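Grakergate Workroom Gallery
Posted 17 May 2019

Welcome back, and thanks for stopping by! It's been a busy stretch since we moved the Cerier collection over from the old place on the Grukell side of the river. Grab a cuppa, because I do tend to go on a bit.
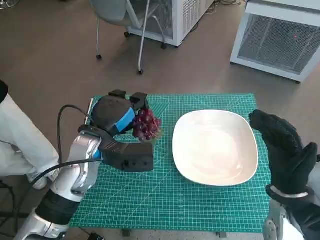
Grapes held just above the green cutting mat, and the big white plate on it.
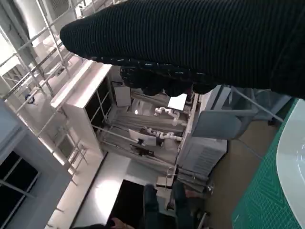

Looking across the room, with the tall white shelving and the grey office chair over by the workstation.

The plates were the first thing we unpacked, and I'm still very fond of them. Lazăr makes a lovely plain white that doesn't compete with whatever colour you put on it, and we've tried it with everything from mandarins to beetroot. Fruit is still my favourite, though, especially the dark sort, and I'll happily eat the leftovers at the end of the day.

We brought 22 cartons across in November, and 9 of them held nothing but crockery wrapped in old newspaper. The catalogue now stands at 1,607 pieces, with plenty still waiting for a label, so if you've asked after a particular bowl or jug, please be patient with us a little longer. I haven't forgotten!

More galleries will go up as the shelves get organised. The enamelware is next, followed by the tea towels, which have needed a good iron for months.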